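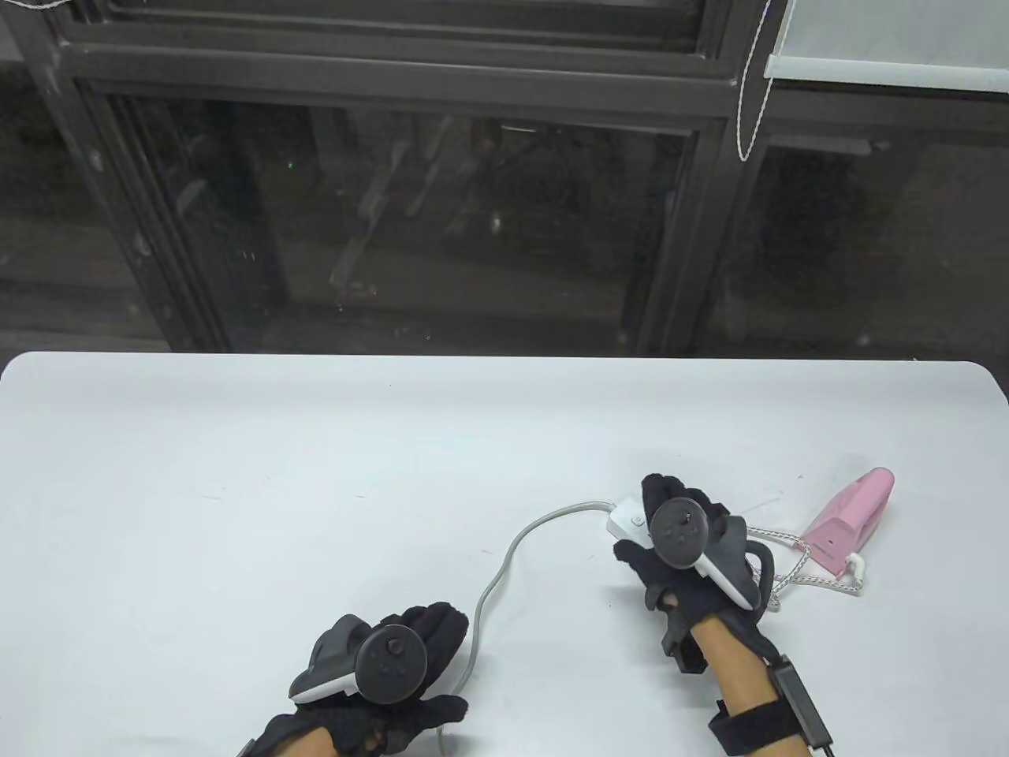

Selon Peadar Egan, une table ne remplacera jamais une planche à repasser, et ceux qui s'en contentent finissent par repasser deux fois. L'objection revient à chaque échange sur le sujet. Elle me paraît mal fondée, du moins pour le linge plat, et je voudrais reprendre les arguments dans l'ordre.

La planche classique est percée ou grillagée. Elle évacue la vapeur par le dessous et sa pointe permet d'enfiler une épaule de chemise. Pour ces deux usages, je ne conteste rien. Mais un torchon, une taie ou une nappe n'ont pas d'épaules. Ils demandent une surface large, stable et de hauteur fixe. Une planche pliante, même correctement verrouillée, fléchit lorsqu'on appuie en bout, et le tissu qui pend de chaque côté se froisse pendant qu'on traite le centre.

Reste la question du support. On ne repasse pas directement sur un plateau blanc : la chaleur peut marquer le revêtement et la vapeur condense sur une surface fermée. Il faut une couverture de coton ou de laine pliée en deux, recouverte d'un drap sans motif. J'utilise depuis novembre un molleton Ikoda de 3 mm doublé d'une vieille couverture. Le molleton seul est insuffisant avec un fer réglé sur lin.

Le cordon est le vrai point faible du repassage sur table. Sur une planche, il tombe du côté du talon et on l'oublie. Sur un plateau, il traîne dans la zone de travail, passe sous le linge, accroche le bord opposé. Le fer doit être posé debout sur son talon, du côté de la main qui le tient, le câble ramené vers l'arrière. Tout autre câble présent sur la table devrait en être retiré avant la mise en chauffe. Saoirse Ó Riain préconise une potence à ressort ; je trouve le dispositif encombrant pour une séance de 16 torchons.

La hauteur, enfin. Une table de repas est trop basse pour qui repasse debout et l'on compense avec le dos. Assis, le problème s'inverse : le bras travaille plié et la pression diminue. Je repasse assis, à la vapeur, sur du linge encore humide, et la pression ne me manque pas. Egan repasse debout et à sec. Nos désaccords viennent sans doute en partie de là.

Je garde donc une planche, rangée derrière une porte, pour les chemises. Elle sort une fois par semaine. Le reste passe sur la table.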